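10th October

Loudspeaker cabinet, second pair. Continuing from the notes on the Dirnimum drivers.

Glue-up

Clamped the left cabinet last night and took the clamps off first thing. Three joints are good. The top rear joint has a gap I can slide a piece of paper into for a hand's width, starting at the left corner. I planed that edge last and I think I tipped the plane at the end of the stroke. Filled it with the thicker epoxy and put two cramps back on. It will be inside the felt anyway, but it has to be airtight.

Right cabinet not glued. Ertuğrul says to do a dry run with the cramps set to width first, and I will.

Bracing

Rafsan asked why I moved the window brace down. With it at the halfway point the side panel rang at one clear note when knocked. Lower down the note is duller and there are two of them, neither very strong. I only knocked with a knuckle and listened, so take that for what it is. Mawar has offered the contact microphone.

Cut the second brace to match. It is slightly proud at the front and needs a few strokes off before the baffle goes on.

Crossover

Wound the new inductor on the Serlow former. Target was 638 microhenries. Came out high on the meter, took turns off until it read right, then taped it and it went up a little again when I pulled the tape tight. Left it.

Crossover point moved from 2330 Hz down to nearly 2200. The old point put the dip right where voices get thin. Tarun listened to both and preferred the lower one on speech and had no opinion on music. I could hear it on the piano recording, mostly in the right hand.

The resistor in the tweeter leg gets warm at high level. Not too hot to touch. I have ordered the next size up in wattage and mounted this one off the board on its own legs for now.

Wiring

Used the Østergaard cable, the stiff stuff. Will not bend round the brace without lifting the board. Next time drill the hole before the brace goes in. For the right cabinet I'll use the softer cable from the Arar reel, which is thinner but the run is short.

Check polarity again before closing up. Last February I closed one up with the woofer reversed and spent an evening blaming the room.

Cases and covers

Candela wants something to carry the grilles in so the cloth doesn't get snagged on the way to the hall. Looked at what we have. The paddle cover has a clear mesh window in a red panel and a strap with a buckle, and the window would let us see what's inside without opening it. Too small for a grille, but the layout is worth copying in a bigger size. 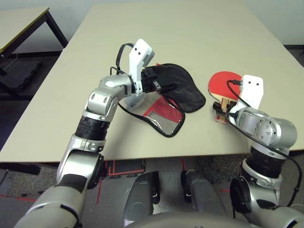

To do

Dry run on right cabinet, cramps set to width.
Trim second brace.
Borrow contact microphone from Mawar, repeat the knock test on both sides.
Swap tweeter resistor when it arrives.
Ask Candela for the outside size of the grilles with the pegs on.
Felt: 200 mm strip is short by one side panel, order more.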